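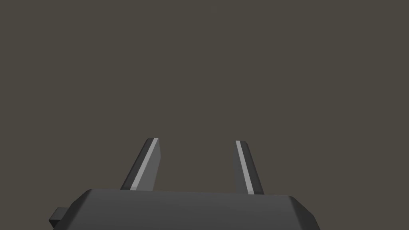

Cirilo Tovar wanted it written down before anything else that he still doesn't think we should call this a glitch. A stop that only stops one arm is a safety fault, he said, even if it's all on a screen. So it's a safety fault in these minutes and I've changed the heading to match.

Makris two-arm bench: safety fault meeting
Utley, small meeting room, 6 March 2023
Present: Cirilo Tovar, Leonor Bettencourt, Sutrisno Gunawan, Evaristo Barrera and me (Uriel Sepúlveda, taking notes, so blame me for the spelling)

1. Last minutes
Agreed, apart from Sutrisno's name being missing. Sorry, Sutrisno! Fixed now.

2. What went wrong
Leonor took us through it. The simulated runs of the tool job were going along fine until she started pressing stop part way through, as the test sheet asks. We did 15 runs. In 7 of them the first arm froze as it should and the second arm carried on with whatever it had been told last. The longest it kept going was 3 seconds, which doesn't sound like much until you picture your own hand in there.

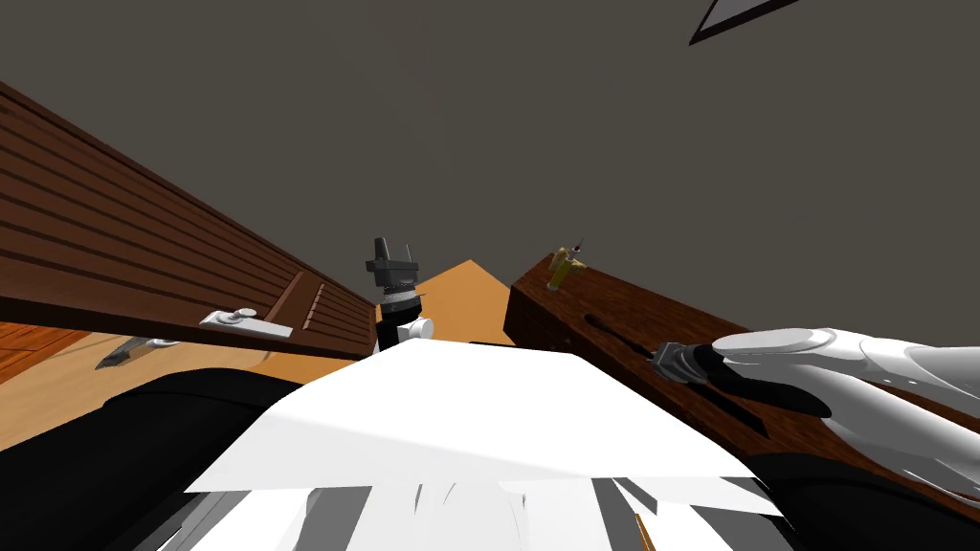 First arm's hand with the tool over the slotted block, second arm's gripper pointing up behind.

We spent a good while on whether the simulator was making it up. Evaristo thought so to begin with – he's been bitten by its timing before – but he went through the Wenis controller log with Leonor and came round. The stop message goes out once, to both arms. If the second arm is in the middle of loading a new path, it drops the message and doesn't ask for it again. That's our code, written in May and not looked at much afterwards (some of it mine, I'm afraid).

I asked why the screen said STOPPED in all of those runs. Sutrisno explained that the status light only listens to the first arm. There was a bit of a silence after that one.

3. Does it affect the real bench?
We have to assume yes. It's the same controller and the same code. Leonor has already put a lock on the isolator and I've stuck a note on the door.

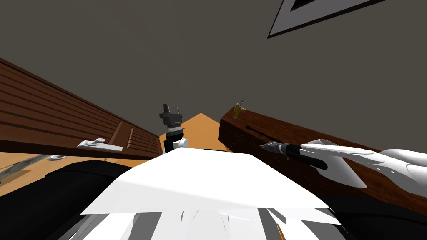
Black-handled tool in the right hand, metal tip pointing left.

Sutrisno asked if he could still use the real bench with the second arm powered off, as he's behind with the grip tests. Long chat about this. We decided no, not until item 4 is done, and he was very decent about it. He can carry on in simulation as much as he likes.

4. The fix
Evaristo will make the stop repeat until both arms have answered, and cut the power if either one doesn't. The status light is to wait for both as well. Leonor wants the stop tests done again with the jaws open and nothing held, then with the tool, and she wants someone other than Evaristo to run them. I said I'd do it.
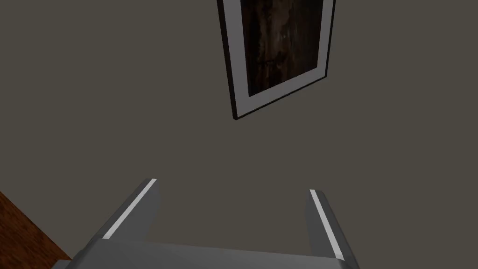 Leonor said she'd rather have 5 dull days of testing than one more stop we have to argue over, and could we please stop pressing the button at the same point in the job every time? Fair point. I'll spread the presses out, with plenty of them while a path is loading.

5. Telling Brerkent
They have the same code on their own bench, so they need to know straight away. Cirilo will ring them this afternoon and send the log afterwards. He doesn't want to wait for the fix, and we all agreed.

6. Jobs
Evaristo: repeat-until-answered stop, power cut, status light
Me: stop tests, new test sheet
Cirilo: Brerkent
Leonor: keeps the isolator key
Sutrisno: list of anything else that only listens to the first arm

7. Any other business
The meeting room heater is still stuck on full. Next meeting when the stop tests are finished, Leonor to fix the time.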